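Search the archive Go
3 min read

From: Efua Ametepe
To: dogbe-street-list
Date: 22 May 2021
Subject: Re: Re: the trash day change

Bijan Mousavi wrote:
> Did anyone else get the letter? Pickup moves in August
> and everything has to be at the curb by 7, bagged and tied.
> Loose trash gets left behind. I have 2 cans with no lids and
> a raccoon who knows my schedule better than I do.
> What are people planning?

Bijan, I got the letter. I got it twice, once for me and once for the man who sold me the house, who I hope is enjoying it wherever he is.

I called the Belar office to ask what "bagged" means. I was number 47 in the line, and then I was talking to a very patient person who read me the letter. A bag inside a can is fine. A bag on its own is fine. A can on its own, with your coffee grounds at the bottom like a pond, is a no.

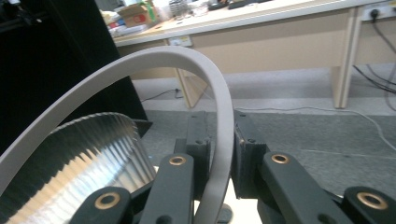 The fee is the part I'd complain about. It goes up to 102 dollars a year, and the letter puts this in the last paragraph, under the part about holiday trees. Adom Sarpong at number 501 says he's going to write to them. Adom has also been going to fix his gate.

As for bags, I bought the cheap ones once and carried a split one down the front steps in my good shoes. Get the thick kind – you can always grumble about the price later.

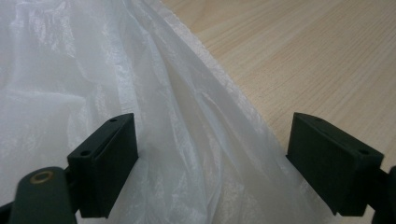

Thin white plastic, creases and all.

If you want to split a big box, Mansa Odoi is taking names. Reply to her and leave the list out of it, please, we all remember the mulch order.

For the kitchen I just line the small basket and tie it up the night before. The raccoon I can't help with. Mine prefers your side of the street.
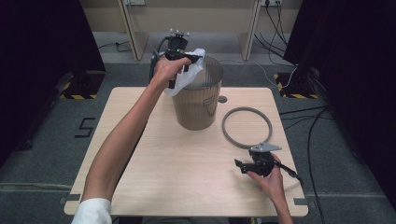

White bag, ribbed wastebasket.

One more thing, the alley behind Burkau Court stays on the old day until they say otherwise. I asked about that too, and got the letter read to me again.

Efua

2 comments | 0 shares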